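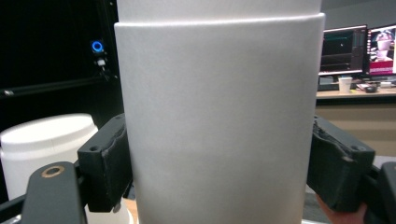
Office coffee fund

An office coffee fund (also coffee club, coffee kitty or, in some older workplaces, the tin) is an informal arrangement in which people who share a workplace pool small sums of money to buy coffee, milk, sugar and cups. It has no legal standing in most places and is usually governed by a sheet of paper taped to a cupboard door.

Origins

Funds of this kind grew up wherever employers supplied hot water and considered the matter closed. The spread of the electric drip machine made them more common, as a full pot is too much for one person and too little for a department. Early funds were run on trust. Later ones were run on trust and a list of names.

Payment systems

Under the flat-rate system, each member pays the same amount per month whether they drink one cup or 100. Light drinkers tend to leave in January, having made a resolution, and go on drinking the coffee until spring.

Under the tally system, members make a mark beside their name for each cup taken. Tallies are fairer on paper. In practice the pen goes missing, and marks are added from memory at the end of the month by people who remember drinking very little.

The open jar asks for a coin per cup and keeps no records. Jars usually collect foreign coins, buttons and at least one note promising to pay later.

The Usuga survey

The best-known study of the subject was carried out by Katherine Benavides, who followed the funds at seven offices in the town of Usuga. She logged 2538 cups poured and 1435 paid for. Asked in private, nearly all members described themselves as paying "a little over" their share. Benavides noted that the gap was widest at the Jundamton insurance office, where the fund was kept by the auditing department.

Her report also recorded the first known use of the term "ghost pour" for a cup taken before 8 a.m. by someone who is not a member.

Supplies

Coffee is the largest cost, followed by milk, which is also the main cause of arguments. Cups come third. Many funds encourage members to bring a mug, a policy that works until the sink is full. Most then return to disposable cups.
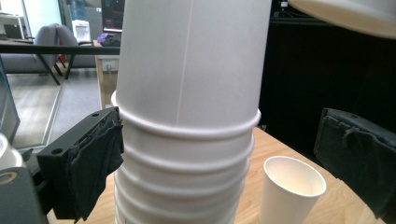

Nested white paper cups.

Disputes

Common disputes concern the strength of the coffee, the duty of the person who empties the pot to make another, and decaf. At the Tilov print works a disagreement over flavored creamer split the membership into two funds, which shared one machine and kept separate spoons. They merged again when the machine broke and neither side could afford a new one.

Decline

Free coffee supplied by employers has replaced the fund in many larger offices. The Brinis shipping company ended its fund this way and invited members to claim back the balance. Claims came to more than the fund had ever held.

See also

Break room
Honesty box
Tragedy of the commons
Shared refrigerator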